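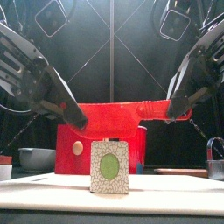
Tidying talk, 15 minutes. Start without hello.

Ask the room: who bought a storage box this year? Wait for hands. Then ask who knows what's in it. Fewer hands, I'd bet.

Frida Lykkegaard says everything needs a home. I used to say it too. I'm less sure now – a home is often a place where things go to be forgotten. The Mellden catalog lists 321 organizers. Read that number slowly.
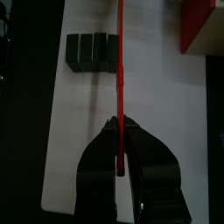 Long thin things are where most systems break down. Skewers, knitting needles, paint brushes. The advice is always a tall jar, and I don't trust the tall jar. Take a slim red rod like this one, with the thicker bit partway along: put it in with ten others and you'll pull out three to get one. Lay them flat. Skip the Stukinora tube story if we're running late.

Next: open against closed. Eskil Kvam swears by drawers. Fine, but look at the little wooden cabinet. Its drawer is out and there's nothing in it, while the small blue thing is over at the pink cup. People use what's open on top. I doubt labels fix that.
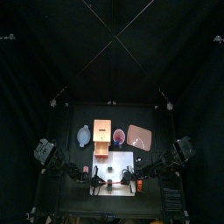

WHAT I'D KEEP

A bowl, a cup, a shallow tray. Maybe one drawer. Pause here – someone will bring up the Plirance method. Ask them if they still did it in April.
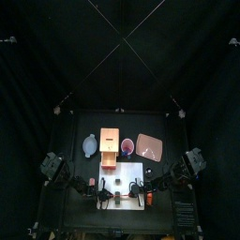

Bowl, cabinet, cup and tray, with a white board in front.

Questions. Don't promise a handout.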